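What I did with my August

I've been promising a post about the teleop work for ages, and Ljubica finally shamed me into it, so get a coffee.

Quick catch-up for anyone new: I spend my afternoons driving a two-armed robot by hand. There's a pair of leader handles, I move them, the arms copy me, and everything gets recorded so the model can learn from it later. The batch I'm on now is all soft stuff. Blankets, towels, anything floppy. My target was 50 clean runs before I was allowed to complain, and I started complaining at 33.

The thing I can't get over is how much of my skill at home lives in my fingertips. I pinch a blanket and I know right away if I've got one layer or two. With the handles I get nothing back, so I have to do it all by eye from the wrist view, and fleece is a liar. It bunches up and looks grabbed when you've really only shoved it into a little hill.

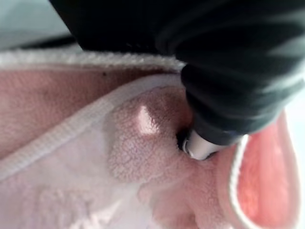

Fingertip down in the pink fleece, right up by the piping.

Stojan Kadrić taught me the trick I use now. Press in first, let the fabric rise up next to the finger, stop, look, and only then close. The stop is the hard part! Everything in me wants to do it in one smooth move, the way I would with my own hand. But if I rush it, the recording is full of tiny corrections, and Stojan says the model picks those up like a bad accent. He's been through 1,000 of these runs (he says it with a straight face, I believe him) and he can tell which of us was driving just from the wobble.

Seams are their own little headache. I like working near them because there's something for my eye to hold on to, but the trim is thicker than the cloth and it slides differently, so I've been marking those runs in my notes with an S. Danica marks hers with a star. We have not agreed on this and I don't think we will.

Then there's the towel bar, which I love and dread about equally. You'd think hanging cloth would be easier than cloth in a heap. Both arms have to come up from below and meet the towel near its lower edge, and my left hand is always a beat ahead of my right – eleven years of piano and this is what I have to show for it. 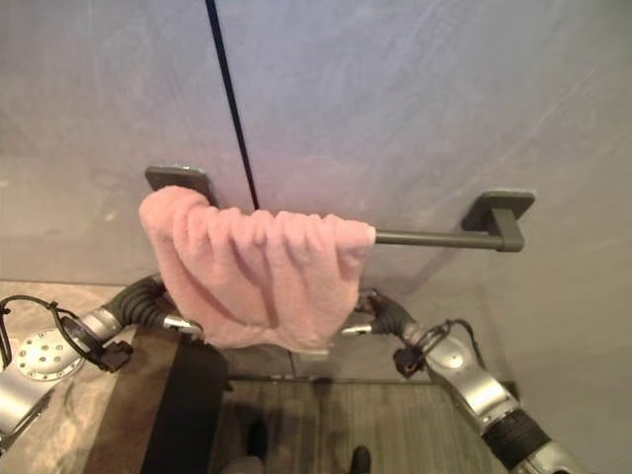 Page 2 of 3

My rule at the bar is to get both grippers level before I touch anything. If one goes in early, the towel shifts along the rod and I'm chasing it. I also learned to keep my elbows out, which looks ridiculous from across the room but keeps the wrists from bending in too far.

Next up is run 658 on the shared list, and it has my name on it. More towels. I'll write up the folding part once my shoulders forgive me.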